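Against the Smarter Planner

Every few months someone on our team proposes a bigger planner. The last proposal ran to 36 slides. It came from me, so I feel entitled to complain about it.

Our picking software, Chala, already considers 300 candidate grasps before it commits to one. It scores them, sorts them, throws most of them out and picks a winner with great confidence. Then the arm moves in, the wrist camera gets within a hand's width of the goods, and everything the planner believed was settled 200 milliseconds ago by a picture taken from farther away.

I used to think of the close-up view as the bad one. It's smeared, half of it is our own hardware, and the detector we bought from Numex returns a shrug. Ayantu Gebretsadik, who writes our controllers, thinks of it as the only view that is about the present. She would trade my whole search tree for a loop that can look at a blurry green edge, decide it has drifted left, and nudge the wrist before anyone convenes a replanning step.

I argued with her for most of March. My side had better diagrams.

What bothers me is how we spend our time. Planning is pleasant work. You do it in a chair, the test cases are tidy, and the boxes in simulation have corners. Servoing on a blurred barcode means standing by the cell in Prurkdale with a laptop on your forearm, changing one gain and then changing it back. Guess which one gets the slides.

So my vote for the next release is a dull one: freeze the planner, fix the timestamps, and teach the last few inches to cope with pictures like the one at the bottom of this page. I'll keep my slides in a drawer.

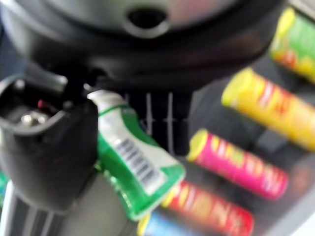 The wrist view up close: one green-and-white package at the finger, a barcode too blurred to read, and cans alongside.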